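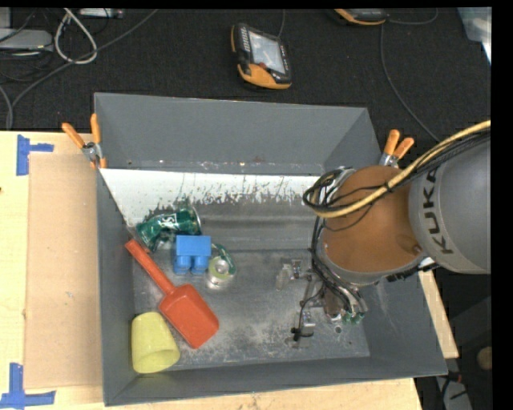

How to sort a mixed bin of toys and recycling

By Jabari Laizer
Saturday, October 31, 2020

Most houses have one container that everything ends up in. In ours it sits by the back door, and by the end of a week it holds drinks cans, beach toys, building blocks and whatever cup was last carried outside. This page sets out how I empty it, clean what is worth keeping and put the bin back into use. Allow 40 minutes the first time.

What you need

A table you can stand at without stooping
An old towel or mat
A washing-up bowl
Washing-up liquid
A soft brush and an old toothbrush
Two cloths, one for washing and one for drying
A bag or box for the cans
Thin gloves if any of the cans are crushed

Step 1. Put the bin on the table

Working on the floor is hard on the back and you will miss things in the corners. Lift the bin on to the table and lay the towel beside it. If the bin is metal, put a cloth underneath first, as the bottom edge can mark a wooden top.

Before you put your hands in, look over the contents for broken plastic and torn metal. A crushed can often splits along the fold, and the edge is sharp enough to cut a finger.

Step 2. Take out the cans

Cans come out first. They are the only things in the bin that may still have liquid in them, and it is better to deal with that before it runs over the toys.

Pick each can up by the end, not by the dented middle. Tip it over the washing-up bowl and let it drain. Rinse it with cold water, shake it and stand it upside down on the towel. Two changes of water will do for a whole bin's worth.

Whether you should crush cans depends on where you live. Some collections prefer them whole so the sorting equipment can recognise them, and others don't mind. Check with your council. A can that is already flattened can still go in with the rest. Leave the ring pull attached if it hasn't come off.

Step 3. Take out the toys

Lift out the larger items before the small ones. A toy spade or shovel usually lies across everything else, and once it is gone the blocks are easier to reach. Hold it by the handle close to the scoop. Older plastic goes brittle after a summer outdoors, and the join between the handle and the scoop is where it breaks.

Lay the toys on the towel in a single layer. Check each one as you put it down:

Spades and shovels: bend the handle gently. If you see a white line in the plastic, it will snap before long and should go.

Building blocks: look inside the hollow underside, where there is one. Sand packs in there and sets hard.

Cups: run a finger around the rim. A chipped rim means it can't be used for drinking, though it will do for the sandpit.

Step 4. Wash the toys

Fill the bowl with fresh warm water and add a small squirt of washing-up liquid. Don't use the water you rinsed the cans in. Wash the cups first while the water is clean, then the blocks, then anything that has been in soil.

The toothbrush is for the studs on blocks and the corner where a scoop meets its sides. For packed sand, leave the block to soak for 8 minutes and then knock it against the palm of your hand. Don't dig at it with a knife.

Dry the outsides with a cloth and leave everything to drain with the open side down. Blocks with hollow undersides take longest, and if they go away damp they will smell.

Step 5. Clean the bin

Tip out any grit into the dustbin and wipe the inside with a dry cloth. Then wash it with warm water and the soft brush, starting at the rim and working down. Dirt collects where the walls meet the floor, so go along that line twice.

For cloudy marks on bare metal, mix 750 ml of warm water with a tablespoon of white vinegar. Wipe it on, leave it for a few minutes and rinse well. Some marks are scratches and won't shift. Don't use wire wool on a painted or coated surface.

If you find small brown specks, rub one with the toothbrush. Dirt will lift off. Rust will stay, or leave a rough patch, and that area should be dried thoroughly every time the bin is washed.

Stand the bin on its side to dry.

Step 6. Decide what goes back

The bin can hold toys or it can hold recycling. I kept ours for the toys and hung a bag for cans on the hook beside it, low enough for a child to reach. Drinking cups go back to the kitchen. Sandpit cups stay with the spades.

Put the long things in first, along the side of the bin, and the blocks and cups in the space that is left. Avoid filling it to the top, or the first person looking for a block will tip the lot out.

Keeping it in order

Empty the can bag on the evening before collection. Look through the toy bin at the same time and take out anything that doesn't belong. From June until the end of the school holidays I wash the outdoor toys every fortnight, and after that only when they look dirty. In winter the spades go up to the loft in a cardboard box.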